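# Gripper trials – notes of meeting, Sun 12 March

Held in the workshop. Five present, one on the phone for the first half. Notes from the February meeting were agreed with one change: the Awad jaws were tried with the soft pads on, and the notes said without.

## 1. Where we are

Two hand-held grippers are still in the running, the Vendmont and the Awad. The Nondis was dropped last time and has been packed up to go back. The return label has not arrived, so it is on the shelf by the door until it does.

We have 249 recorded picks across both devices. The target before choosing is 400. The split is uneven, as the Awad was out of use for most of a week with a bad connector, and the next sessions will be weighted towards it.

## 2. Bottles and other tall items

Most of the discussion was on this. Spray bottles remain the hardest item on the list. They tip if one jaw touches first, and the trigger gets in the way when the gripper comes in high. Those doing the picks said they get on better closing slowly on the body and stopping once the bottle has steadied, then lifting.

It was asked whether the picks should be done sitting or standing. So far people have done whichever they liked. Sitting gives a steadier approach but the wrist ends up at an awkward angle on anything tall. Agreed to keep both and write down which it was in the log. A column will be added.
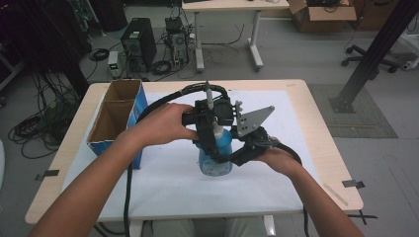
There was also some disagreement over using the second hand. Steadying the top of the gripper with the left hand makes for cleaner closing, and people's arms last longer. Against that, the arm we are buying for will be holding the gripper by its mount and nothing else, and the added support may hide a fault in the balance. Agreed that two-handed picks are allowed for bottles and boxes, marked as such, and that each device gets a one-handed set as well so we can compare.

## 3. Cables

The cables are a nuisance on both devices. They pull on the handle when the wrist turns, and the log has several picks marked as spoilt for this. Suggestions were a longer lead, a clip at the table edge, or running the cable up over the shoulder. The shoulder route was tried in February and people disliked it. We will try the clip first.

The floor behind the table also needs sorting out. Leads to be tied together and kept clear of the chair wheels before the next session.

## 4. Table set-up

The white paper stays. It gives the software an even background and it is cheap to change when it gets marked. Tape is to go back in the same places each time the sheet is replaced – the sheet had moved between two of the sessions and those picks could not be lined up with the rest.

Open boxes may stay on the table as obstacles, but their position must be noted at the start.

## 5. Controller

The Fedbridge controller is running with both devices. It dropped the jaw reading twice in the last session and had to be restarted each time. The supplier has asked for the log files. There is a lag of roughly 2 tenths of a second between squeezing and the jaw reading changing. This was felt to be acceptable for now, though it will matter more once the arm is in use.

## 6. Actions

- Add sitting/standing and one-hand/two-hand columns to the log
- Buy table clips and cable ties
- Send controller logs to Fedbridge
- Chase the return label for the Nondis
- Check the Awad connector before and after each session

## 7. Any other business

The room is too warm with the computers on all day. Door to be propped open during sessions.

Next meeting once we reach 400 picks, or in four weeks if we have not.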